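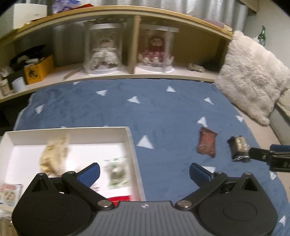 Startseite | Publikationen | Arbeitsberichte | Kontakt

4 Veränderte Tätigkeiten am Packplatz

Mit der Einführung handgeführter Greifer im Projekt Wekska verlagerte sich die Arbeit der Beschäftigten vom Packen zum Vorführen. Ausgewertet wurden 187 Arbeitssitzungen. Die Befragten beschrieben das Greifen kleiner, flacher Teile als ermüdend, die Einarbeitung hingegen als kurz (vgl. Caron und Kobori, Abschnitt 2).

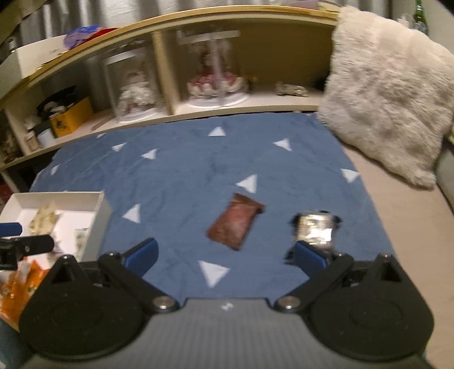 Arbeit und Technik

Abbildung 3: Handgeführter Greifer mit blauen Fingerauflagen über einem blauen Tuch; in der Mitte ein braunes Etui, links ein offener weißer Karton.

Verpackungen mit glänzender Oberfläche und Gegenstände auf textilem Untergrund wurden in den Gesprächen gesondert genannt. Für die Dienstplanung folgt daraus, dass Vorführzeiten als eigene Tätigkeit auszuweisen und bei der Eingruppierung zu berücksichtigen sind.

Weitere Arbeitsberichte
Gosselin: Schichtmodelle bei Selstead
Campbell, Kennedy: Mitbestimmung und Assistenzsysteme

Diese Website verwendet Cookies. Einstellungen | Akzeptieren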